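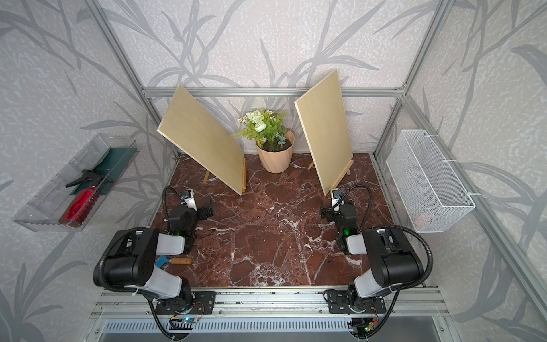
Billora is hiring a cell tender / trainer for the art-and-craft side of the Falel building. Full time, start in May if we can swing it. The job used to be called finishing hand and some of you reading this did that job, so yes, it changed, please read on before you decide you hate it. Two arms on a front rail do the reaching now. You set up the work between them: boards on their little easels, the potted plant put back against the wall, spray bottle and green cloth in the clear tray on the left, and you check that nothing like a scraper got left lying on the floor of the cell before a run. Then you watch, stop it when it needs stopping, and write down what happend.

What the day looks like

Shift is 8 hours, starts 7 am. First thing is a walk round the cells, check cables, check grippers, wipe down. Then runs until lunch. Afternoons are mixed, some runs, some resetting, some sitting with the Ostetti software people telling them why the thing they changed made it worse. They do listen. Mostly.

You will not be on your feet the whole time like the old line. You will be looking at a screen more than you would on the old line. Some people like that trade, two went back to packing and that was fine, no hard feelings, same pay grade.

What changed for the crew, since everyone asks at interview

- No one was let go when the cells came in. Hours stayed at 40.
- Overtime dropped a lot. If you count on overtime, know that going in.
- Less wrist and shoulder strain. More eye strain, take your breaks.
- Anyone on shift can hit stop. You don't need to ask and you don't get a talking-to after.
- Run notes are about the machine. Not used for your review. It's in writing, ask to see it.

Who we want

Steady hands, patient, tidy. Any finishing, framing, sewing, kitchen or bench work counts. No coding. You should be ok saying "this is wrong" to someone with more letters after thier name. Lifting is light. Some reaching into tight corners.

Training

14 days paid, full rate, next to someone who has done it. After that you get your own cell. A second one only if you want it.

Also need: 2 people part time for evening resets, 4 to 8 pm. Good for students. Same training, shorter version.

To apply

Short note and a phone number to Kristine Layug, front office, Enriquez Street entrance. Paper is fine, no résumé needed, just tell us what you've done with your hands. If you want to see the cells first, come by at 3 pm any working day and ask for a look. Closed shoes please, long hair tied back.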